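Folding lessons move into people's homes

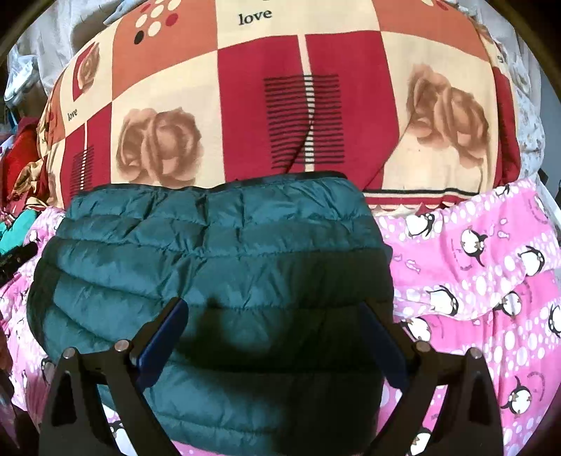

A folded puffer jacket between the open fingers of the handheld gripper, on a penguin blanket.

The soft goods group at Plisten has finished the first part of its folding collection, the one recorded in people's own bedrooms and living rooms. The set now holds 1,267 demonstrations that passed review. The plan is to reach up to 2,000 by July.

Until last year the group taught its two-armed robot by remote control. A person sat at a desk with a pair of leader arms, moved them through the fold, and the robot copied each motion as it went. That worked well for towels and pillowcases on a flat table. It was slow for anything thick, and it could only be done in the lab, where the robot is bolted down.

The handheld gripper does away with the robot during recording. A person holds it, opens and closes the fingers with a trigger, and folds the item the way they want the robot to fold it. A camera on the tool records what the fingers are near, and the position of the tool is worked out afterward from the video. The same style of fingers is fitted to the robot arm, so what the camera records by hand looks close to what the robot will get later.

Nazma Seneviratne runs the home sessions. She asked people to use their own beds and leave them as they normally would, with the usual blankets and pillows on them. Patterned bedding was welcome. In the lab set nearly everything had been folded on the same gray mat, and the model trained on it lost track of sleeve edges as soon as the background changed.

Puffer jackets have been the hardest item so far. The fabric is slippery and the filling pushes back, so a sleeve that has been laid across the body may slide off again before the second one is in place. Seneviratne now tells people to press the sleeve down with closed fingers for a moment and then let go. She also asks them to bring the hem up in one steady pull. Stopping halfway tends to teach the robot to stop halfway too.

"People are faster with it than they expect, and that is a problem for us," she said. "I spend most of the first session asking them to slow down."

Each participant records for 3 hours at most, with breaks. The tool gets heavy in the wrist, and reviewers found that demonstrations from the end of a long session were rejected more often than the rest. The usual faults are a hand reaching in to help, or a turn so quick that the video blurs and the position is lost.

Review is handled by Lieven De Smet and Jamila Navaratnam. They watch every recording at double speed and mark the start and end of each fold. Failed grasps stay in if the person recovers without using a bare hand. De Smet would like more of those. Remote control recordings will continue on a smaller scale for one job, which is handing a garment from one arm to the other, where the timing between the two sides is easier to get right on the robot itself.

The first trials of the new model on the robot are being set up by Ermira Papadopoulos. Shirts and towels come first, and jackets will follow once the wrist mounts have been replaced.

The group needs 6 more households for the next round. Staff and their families can take part. You will need a bed or a large sofa, decent daylight, and a pile of clothes you don't mind folding over and over. Thick and slippery items are especially useful at the moment. Write to Nilmini Gazi in the program office to set up a time. She will drop off the tool and the charger and go through a short practice fold with you before recording starts.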